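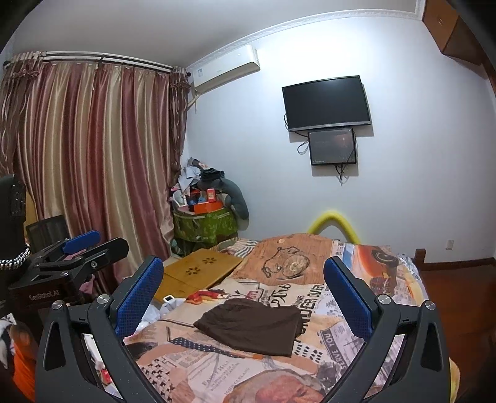

Teaching a robot to fold is the easy bit, Rosalinda Yap reckons, and it is the picking up that eats the months. She has said so in two talks and one rather cross email, and the Wulura results suggest she has a point.

Wulura is a method, not a machine. The idea goes like this. You give people a pair of hand-held grippers, the same jaws the robot will have, and let them do the job themselves in ordinary rooms. Bedrooms, mostly. A camera on the tool records what the jaws see. Later a model learns from the recordings and the arm has a go on its own.

Plenty of labs do that now. What Wulura adds is a fussy way of cutting up the recordings. Every demonstration is split at the moment the pads first touch cloth, and the stretch before contact is trained seperately from the stretch after. Approach, then handling. Two small models instead of one big one.

Why bother? Cloth on a bed is horrible. A dark brown cloth, folded, on a duvet printed all over with newspaper lettering and clocks and cars. A person sees the edge at once. A model trained end to end sees edges everywhere and goes for the print. In the early runs the arm kept pinching the duvet and lifting the lot, cloth included, which the log recorded as a success until somebody watched the video.

So, the numbers. The team collected 217 demonstrations in 12 rooms. Testing was 200 attempts at a single task: pick up a folded cloth from a made bed and set it down still folded. With the old training, 16 of the failures came after a clean grip. All the rest came before it, in the approach. That was the figure that changed the plan, and it's the one Yap puts on her first slide.

With the split the approach got much steadier. Handling barely moved. Thick cloth is still poor, and anything silky slides out of the pads whatever you do to the software. Rumpled edges trip it up too, less than they did.

There are doubts. Bokwood, the group whose test set Wulura borrows, would like to see it tried with two arms at once, since people fold with two hands and the demonstrations were two-handed to begin with. Fair. The present robot, nicknamed Xiao for reasons lost in a group chat, has one working arm and one waiting for a part.

Then there's the labelling. Finding the moment of contact was done by eye, frame by frame, and it's dull work. A script now guesses and a person checks. It is late by a frame or two when the cloth is dark and the light is bad, and the team has stopped arguing about wether that matters. They left it in.

The rooms are the part other labs ask about. No tidying up first, that's the rule. Whatever is heaped in the corner stays heaped in the corner, the curtains stay as they hang, the telly stays on the wall. A cleaner set of recordings was made in a studio and the model trained on it did well in the studio.

Next is Brullavlow, a larger collection with towels and pillowcases, due to start in July if the arm gets its part. Yap wants fitted sheets in it as well. The rest of the team has asked her to wait.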